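24 May 2021

Second month of the changeover at Nernham. The route planner now writes the overnight batch itself and the evening shift has been cut from three people to one, which is me until June. I start at four, read the exception list, replay whatever the planner could not close, and sign off. Before the changeover we drove every episode by hand with the gamepad, and a good operator got through 25 in a shift. Last night the planner ran 1816 with no one in the building.

Of those, 843 were flagged. That is too many. Most of the flags are duplicates raised by the new threshold on heading error, which Fastimmont shipped as a default and which I would have set wider. I filtered them down to 74 that needed a person to look at them, and finished at ten past nine with one break.

The work is different in kind. Driving was tiring on the hands and easy on the head. Reviewing is the reverse. I sit with the replay on the left screen and the log on the right and decide whether the planner was correct to stop. The decision takes a few seconds. Staying alert enough to make it properly is the hard part, and the shift plan makes no allowance for that. I have asked for a second break and for the target to be expressed in hours instead of cases.

The other change is the talk. With three of us driving there was always a comment about a bad doorway or a badly placed chair, and a lot of faults were found that way before they reached the log. Now they reach the log or they are missed. I have started a shared notes file called Clarnum, after the old server, so that the day shift can see what I thought as well as what I clicked. Two entries from them so far – both about the coffee machine.

Views from the simulated house, same set:
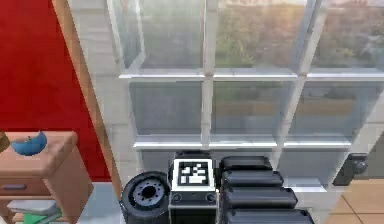
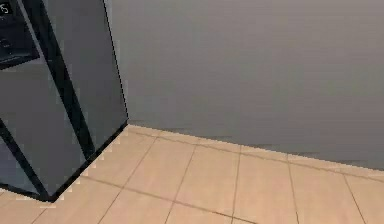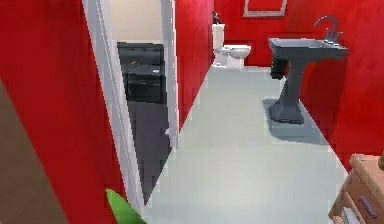
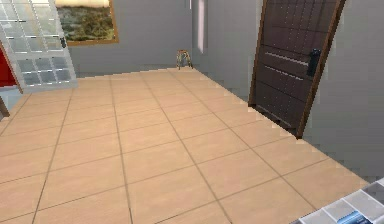
The Zeng contract is up for renewal in June and the question is whether the review desk stays here or goes to their office. I was told the planner will need fewer checks by then. It may. The flag rate has dropped every week, but it dropped fastest in the week we changed the filter, and I said so in the handover.

Pay grade is unchanged for now. The job title has gone from operator to reviewer and the new badge has the old title on it. I still take the gamepad out for the odd case the replay tool cannot settle – four tonight, all closed.

Tomorrow: widen the heading threshold on the test queue only, compare the two lists, and send the difference to Fastimmont before lunch. Ask again about the second break.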